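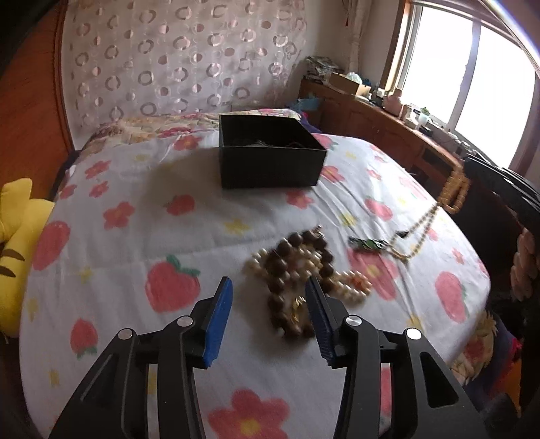
Figure 1. Collection with the hand-held gripper, necklace task, bedroom setting.

Progress report, second period
Project: Learning to handle tangled and stringlike household items
Prepared by Raimo Halonen, Holtport
For: Pelkonen program office

1. Summary

Work in this period went into collecting demonstrations with the hand-held gripper and training the first policies on them. We now have 393 usable demonstrations across five homes. The target in the work plan was 200 by the end of this period, so collection is ahead of schedule. Training is behind. The first policy that runs on the arm was ready in July, a month later than planned, and the results in section 4 come from one round of testing only.

Spending is within budget. We are asking for one change to the plan, described in section 6.

2. Collection

All demonstrations were recorded in people's homes in Holtport and Lurkby, on the surfaces where the items would normally end up: beds, dressers, kitchen tables. We did not tidy the rooms beforehand. The proposal argued that policies trained on clean lab tables do badly in rooms with other things in them, and staging the rooms would have worked against that.

The necklace task is the hardest of the set and took the most time. The person holding the gripper starts with a pile of necklaces on a bed or table, closes on one strand, lifts it clear and puts it in a box. Figure 1 shows the pads open over a pile of dark brown and cream beads, with the box farther back on the bed and thin silver chains inside it. Patterned bedding like the strawberry sheet in the figure is common in our data. Small pale beads on a printed sheet are hard to pick out even for the person doing the task, and we expected the policy to have trouble with them too.

The other tasks are charging cables, shoelaces and drawstring bags. Cables went quickly. Shoelaces were dropped after the first home when it became clear that most of the recordings were of the shoe being pushed along the floor. We may come back to them with a second hand holding the shoe.

Orvokki Aaltonen ran collection in Lurkby and wrote the instruction sheet that all operators now use. The main change she made was to have operators pause for a moment with the pads open before closing. Without the pause the recordings showed one long swoop, and the policy learned to close too early.

3. Data processing

Recordings are checked by hand before they go into the training set. We removed 79 recordings for lost tracking, most of them from early sessions where the operator turned the gripper quickly or brought it too close to the bedding. Removed recordings are not in the total given in section 1.

Camera position is recovered from the video itself. Bright windows remain a problem. When a window fills much of the view the exposure shifts and the track can jump. Locking the exposure at the start of each recording helped, but it leaves the window side of the room washed out. We decided to live with this, as the items we care about are on the bed or the table.

Processing is done with Clekuvari, our in-house tool. It now handles a full day of recordings overnight. In the last report it needed a person to restart it between homes, and that has been fixed.

4. Results so far

We trained one policy per task and one policy on all tasks together. Both were run on the arm in the Holtport lab, on a mattress with bedding not used in collection.

The combined policy did better on necklaces than the necklace-only policy. We did not expect this. Our best guess is that the cable recordings teach it to follow a strand away from the pile before closing, but we have not tested that yet.

The most common failure is lifting more than one strand. The policy grasps well and then carries half the pile toward the box. Human operators deal with this by lifting a little, shaking, and regrasping lower down. There are examples of it in the data, but the policy rarely does it.

The second failure is pendants. A flat pendant lying on the sheet is often pushed instead of picked up. The ridges on the finger pads help with round beads and do little for flat pieces.

5. Problems and delays

The arm was out of use for most of June while a wrist joint was replaced. This accounts for the late start on testing. One home in Lurkby withdrew before its second visit, and the recordings from the first visit were deleted at the family's request. They are not counted anywhere in this report.

6. Request

We would like to move the remaining shoelace budget to a second round of necklace collection, aimed only at the lift, shake and regrasp motion. Operators would start each recording with two or more strands already caught. The total budget does not change.

7. Next period

- Collect the regrasp recordings, if the request in section 6 is approved
- Test the combined policy with the cable data left out
- Try a thinner pad edge for pendants and other flat pieces
- Run the policy in one real home, with Orvokki Aaltonen supervising

A draft of the data release notes will be sent to the program office in October.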